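4. Primeira utilização da engomadeira a vapor Bruvard 577

Se chegou a este capítulo sem ler os três anteriores, está em boa companhia. Volte pelo menos à página da tomada elétrica.

4.1 Encher o depósito

1. Desligue o aparelho da corrente. Desligar no botão não conta.
2. Retire o depósito puxando a patilha cinzenta para si. Se for preciso força, está a puxar a patilha errada.
3. Encha com água da torneira até à marca MAX. Onde a água for muito calcária, misture metade de água desmineralizada.
4. Encaixe o depósito até ouvir dois estalidos. Um só significa que a água vai acabar no chão.

Cuidado: não deite no depósito perfume, amaciador, vinagre nem água de rosas. O serviço técnico da Michiels já recebeu aparelhos com tudo isto, e a garantia não cobre nenhum.

4.2 Aquecimento

1. Pouse o ferro na base e ligue a ficha a uma tomada com terra.
2. Prima o botão de arranque. A luz pisca enquanto a caldeira aquece e fica fixa ao fim de cerca de 2 minutos.
3. Aponte o ferro para um pano velho e prima o gatilho do vapor até o jato sair regular. O primeiro vapor traz restos de fabrico e cheira a loja de ferragens - passa depressa.

Nota: a bomba faz um zumbido quando puxa água. Se o zumbido não parar, verifique o depósito antes de telefonar. Está quase sempre vazio.

4.3 Escolher a temperatura

Leia a etiqueta da roupa. Se a cortou porque picava no pescoço, comece pela posição de um ponto e vá subindo.

Um ponto: acrílico, poliamida, acetato. Sem vapor.
Dois pontos: lã, seda, poliéster. Vapor curto, com pano de permeio na lã.
Três pontos: algodão e linho. Vapor à vontade.

Passe primeiro as peças de temperatura baixa. O ferro aquece num instante e arrefece com a pressa de uma repartição pública.

4.4 Preparar a superfície e a peça

A tábua Festgate é vendida à parte e continua a ser a melhor solução. Quem não a tem acaba por usar a cama, hábito que este manual desaconselha e que toda a gente mantém: o colchão cede, guarda a humidade e devolve à roupa todas as rugas que tiver por baixo.

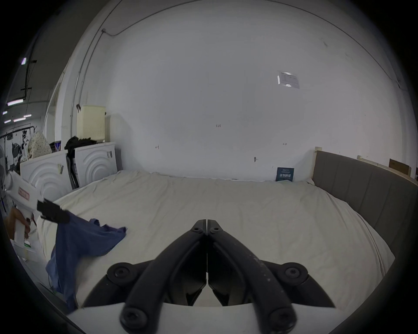
A base deve estar lisa antes de a peça lhe tocar, e é neste ponto que a cama costuma falhar. Um lençol creme enrugado como este dá um mau apoio a qualquer tecido, e o azul que lá se vê sairia do ferro com as pregas do lençol impressas em relevo. Estique a cobertura, prenda-a nos lados e só depois estenda a peça. Segure-a por um canto superior e alise com a mão livre no sentido do fio, sem puxar na diagonal, sobretudo nas malhas.

Perigo: nunca pouse o ferro quente sobre a cama, nem «só um segundo».

4.5 Depois de passar

1. Desligue, retire a ficha e deixe arrefecer na base durante uma hora.
2. Esvazie o depósito. A água guardada de um mês para o outro ganha personalidade.
3. Limpe a base do ferro com um pano húmido. Esfregão de aço, não.

Para descalcificar, use apenas o cartucho Plurnano, referência 1141, e siga o capítulo 6.

Texto revisto por Boris Kadlec, 07/05/2018.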